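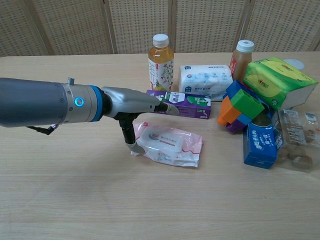
Pedetti Wellness Shop -- Customer Support
Ticket 3979
Subject: Clusta pendant, no effect, refund or explanation please
Status: Open, waiting on supplier
Opened: 23/05/2022

Jiahui Jiang wrote:
I bought the Clusta harmonizing pendant and the matching Bonberg water plate. The product page says the pendant "settles the field of the home" within two weeks. I have worn it for five. I sleep as badly as before and the router still drops out in the bedroom, which your page says should also improve. What is it supposed to be doing, and how would I know if it was doing it?

Cuiping Mao (support) replied:
Thank you for writing. A few things to check first. Is the pendant worn with the spiral facing the body? Has it been rinsed under cold running water once a week? Is the water plate kept in a different room?

Jiahui Jiang wrote:
Spiral facing in, yes. Rinsed weekly, yes. The plate was in the same room until your message, so I moved it to the kitchen. The leaflet in the box says to keep the two together. Which one is right?

Cuiping Mao replied:
The leaflet is the older version. Please try it apart for another ten days and keep a short sleep log.

Jiahui Jiang wrote:
Log attached as text. I asked my sister to swap the pendant for a plain brass one on nights she picked, in a cloth pouch so I couldn't tell.
Nights 1 to 4: woke twice each night
Night 5: slept through (plain brass)
Nights 6 to 8: woke twice
Night 9: woke once (plain brass)
Night 10: woke three times
I know ten nights is not much of a test. Still -- the best night was the one without your product. Router is unchanged. I fixed part of that by moving it off the floor.

Cuiping Mao replied:
Some customers feel a clearing period in which sleep gets worse at first. Our practitioner, Song, offers a distance balancing for 233.

Jiahui Jiang wrote:
So better sleep means it works and worse sleep means it works. I don't want the balancing. I paid 344 for the set and I'd like that back. If the supplier has measurements of any kind, please send those too.

Cuiping Mao replied:
I have passed the refund request and your question about measurements to the supplier. The return window is 60 days, so you are inside it. Please keep the box.

Internal note (CM): second complaint about the leaflet. Page and leaflet still disagree on where the plate goes. Asked for the page text to be taken down until the supplier answers. See also ticket 373, closed in December with no reply from them.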